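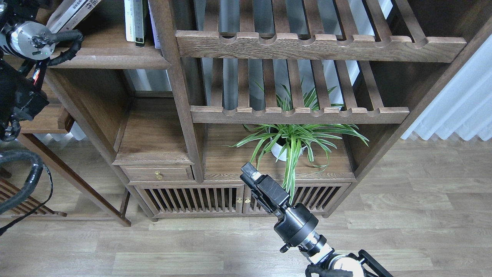
*Fig. 1. Spider plant in a white pot on a wooden shelf. Note the striped, arching leaves.*

## Handout 5: Light for house plants

Light is measured in lux. Most people judge a room by eye and guess too high, as our eyes adjust to dim rooms and plants do not.

For this course we use three bands:

- **Low:** under 1000 lux. Hallways, corners away from a window.
- **Medium:** 1000 to 2000 lux. A metre or two back from an east window.
- **Bright:** over 2000 lux. Close to a south or west window.

Spider plants (*Chlorophytum comosum*) cope with all three but grow best in medium light. Strong midday sun can scorch the leaves. In low light growth slows and the stripes may fade. Keep them at 18 °C or so by day and let the top of the compost dry before watering.

Light through a window changes a lot over the year. A shelf in the low band in winter may be in the medium band by late March.

### Before next session

Take readings at three places in one room, morning and afternoon. Use the Westo meter from the store cupboard and write the results on the back of this sheet. Hold the sensor at leaf height, facing the window.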